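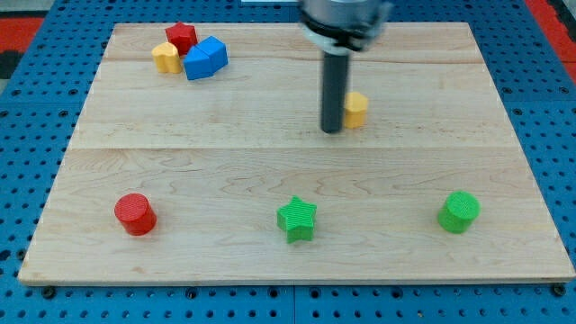
Sterum open lab, visitor notes

The February tour of the Sterum site took in three rooms, of which the second, the manipulation cell, was the one I had come for. Sterum is gathering demonstrations there for Flodine, its policy-learning project. The present task set uses toy blocks (stars, hearts, cylinders and similar shapes in a few colours) on a maple board bolted over a perforated blue table.

An operator guides the arm by hand controller while joint positions, tool state and video are logged together. One demonstration is one pick and one place. The target is 200 accepted demonstrations per instruction, with 16 instructions in the current set. Layouts are reshuffled after every 6 episodes, from a printed list, so that the learner does not memorize positions.

Failed grasps are kept and labelled separately. I asked whether they go into training and was told not yet. Cortés, the in-house review tool, plays each episode back at triple speed and a second person accepts or rejects it. Most rejections come from hesitation near the block, where the operator stops to judge depth.

Crowded blocks remain the weak point. A tool coming straight down needs clearance on both sides, and the star shapes offer few good grasp angles.

The Drustirov group has asked for the same task set on its own arm. Sterum expects to release the layout list first and the logs later.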